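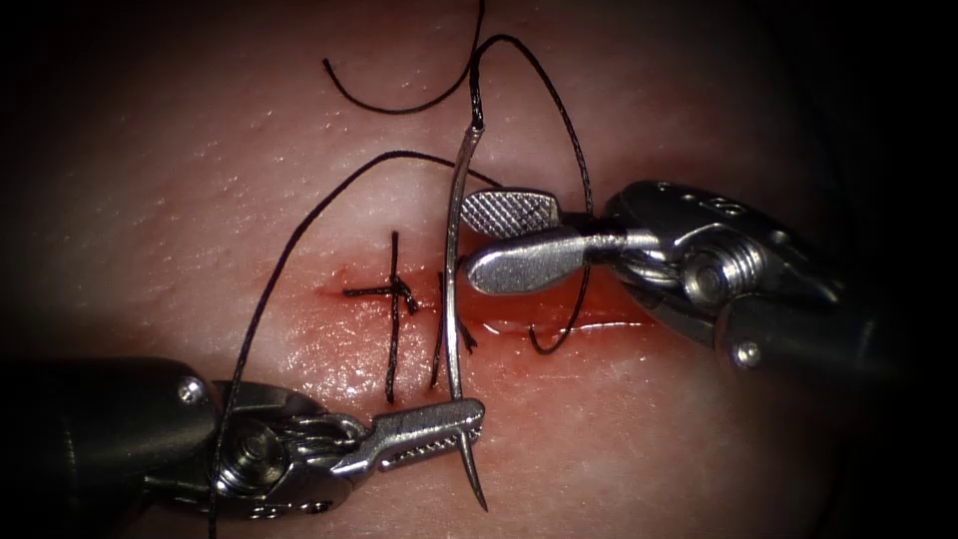 Two needle drivers at a practice incision, with two stitches already tied. Photo: Wulludwood suturing project

Suturing project at Wulludwood passes 3195 recorded examples

The group that teaches two robot arms to close a wound has reached 3195 recorded examples of stitching, the project lead Elaine Lacerda told us on Wed 18 November. Each example is one piece of the work, performed by a person who sits at a console and moves the instruments from a distance. The learning system is later trained on these recordings, and it should find by itself how the hands of the operator answer to what the cameras see.

Collection began at the Wulludwood laboratory with simple tasks such as picking up a needle and passing it from one arm to the other. Since the beginning of November the operators record whole stitches, with the knot included. This is slower, and a good operator now gives fewer examples in a day than before, but Lacerda considers them more useful.

"A needle pass alone is easy to learn and easy to measure," she said. "The difficulty comes between the passes, when you must arrange the thread and find the needle again. Before, we did not record these moments at all, and the system had no idea what to do in them."

Long thread is a particular trouble. When a stitch starts, much of the thread is still free and lies in loops over the work, where it can cross an instrument or go between the open jaws. The operators are asked not to clean this up in advance. If a loop falls in a bad place, they solve it as they would normally do, and the solution becomes part of the recording.

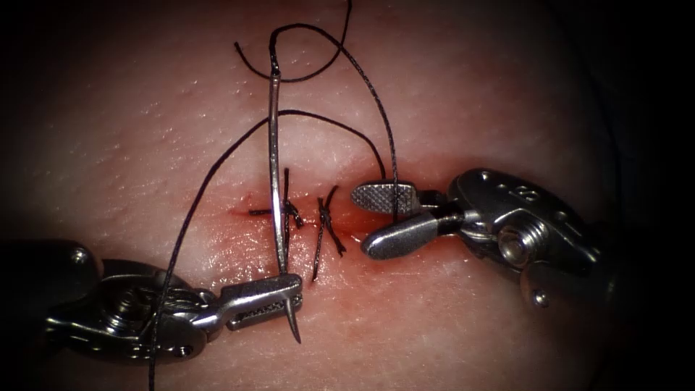 The left needle driver holds the curved needle upright while the jaws on the right stay open.

The operators work in turns at the console, never longer than two hours. Sebastião Portela, who prepares the work area, also keeps the list of needle positions from which the recordings must start. Without such a list, he explained, every person begins from the position that is comfortable for him, and the examples become too much alike. The list has 23 starting positions at present. Three of them were added this month after the trained system failed on them again and again – always with the needle held too close to its point.

Recordings that contain a mistake are not thrown away. If the operator drops the needle or takes the wrong part of the thread, he continues until the situation is repaired, and the recording receives a mark. Rosângela Godoy reads through the marks every evening and decides which recordings go into training. She told us that the repairs are the examples she would least like to lose, although they look clumsy when you watch them.
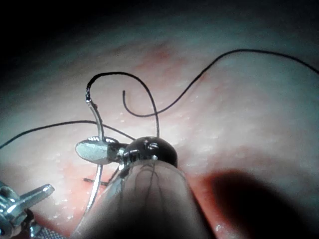
How many views the system should receive is still a question inside the group. The fixed view is calm and shows both instruments together, and people who visit the laboratory understand it at once. The view from the wrist is closer and harder to read, and some of the tissue falls into shadow. But the curve of the needle can be followed from the end where the thread is attached down toward the instrument shaft, and even a short cut piece of suture lying near it is visible. Godoy's opinion is that such details help the system to decide where the needle is in the jaws. Portela is less sure – he points out that the close view changes completely with every small turn of the wrist, and that this must be learned too.

To settle the matter, the group will train two versions of the system on the same recordings. One version receives only the fixed view and the other receives both. They will be compared on starting positions that were kept out of the training, and a person will remain at the console during all trials to take over when necessary.

The training itself is done in Pimuneck, where a second team under Reinaldo Toledo checks whether the times of the video and the movements of the arms agree. A first delivery was sent back last month because the video was late by a small amount, too small to be noticed by eye. The fault was found in the recording program and corrected, and the affected examples are not in the present count.

Lacerda did not want to promise a date for results. Collection continues until the end of the month, and after that the console will be used for the comparison trials. A short description of the recording method, with the list of starting positions, is being prepared for other laboratories.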